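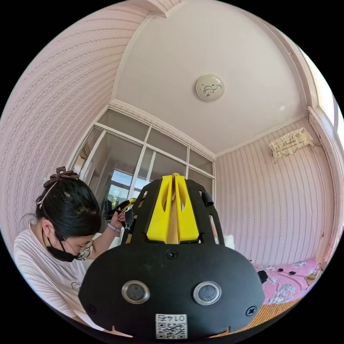 ## Erngate hand-held gripper, paired set

The set is two grippers, one for each hand, with a black body and yellow fingers. Each unit weighs 446 g without its cable. Units are sold and serviced as pairs, so please quote both numbers when you write to us. The number is printed with the QR code on the white label and reads upright when the unit is turned around.

**Part number:** 1,481

**In the box:** two grippers, two cables, one hex key, a lint-free cloth, spare plate screws

### Setting up

1. Put both grippers on a flat surface with the fingers open.
2. Check that the plate screws are snug. Use the short end of the hex key and stop when you feel resistance.
3. Squeeze each handle slowly through its full travel. The fingers should meet along their whole length.
4. Connect the cables and scan both labels in Nellar. The left-hand unit goes first.
5. Hold both units still until Nellar shows them as paired, then open and close each one 4 times.

If a unit drops out during step 5, unplug it and scan again. There is no need to redo the other hand.

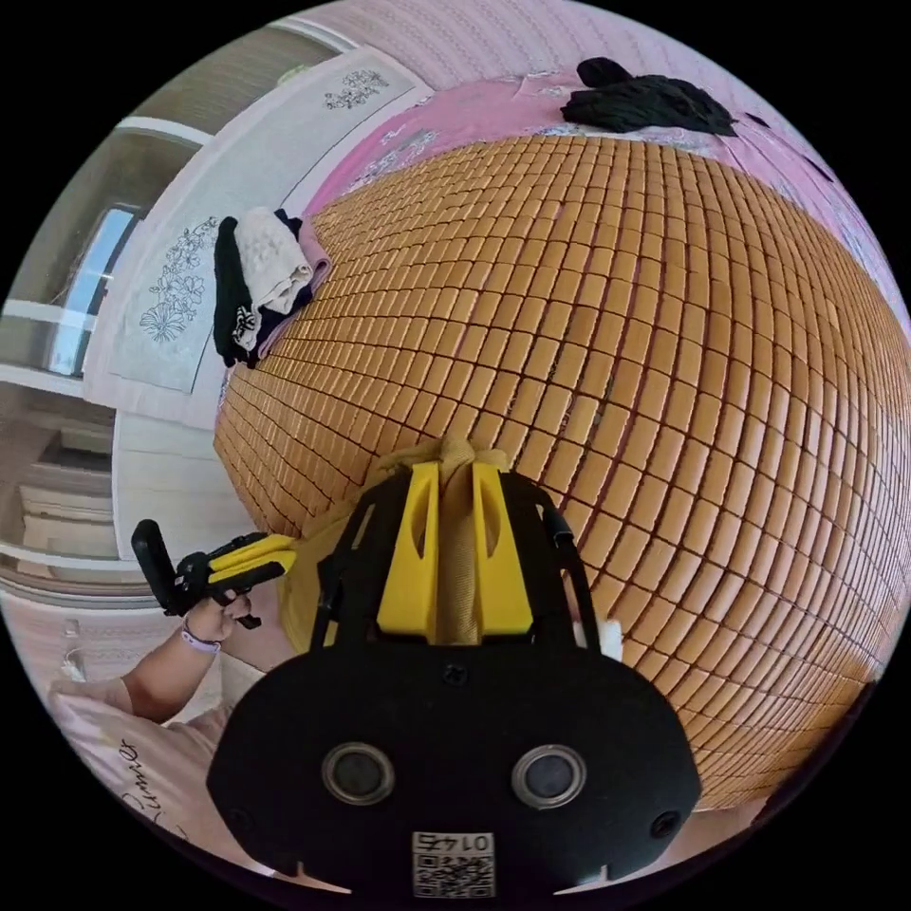
Soft items such as towels and T-shirts leave lint in the finger slots, and lint is the usual cause of a gripper that won't close fully. Brush the slots out at the end of the day. Wipe the round parts on the front plate with the dry cloth only. Alcohol is fine on the fingers but will lift the print on the label.

### Wear and repair

Replace the fingers when the inside edges look shiny or when thin cloth starts to slip. Fingers come in pairs, and both should be changed together. Run the open and close check again afterward.

A plate that rattles with the screws tight has a worn insert. Don't glue it. Send the unit to the Vidmar workshop, attention Lorena Leiva, with a note of the label number and which hand it was used in. Turnaround is 5 working days.

Replacement labels are printed to order. Keep using the old one until the new one arrives, even if it is scuffed, as long as it still scans.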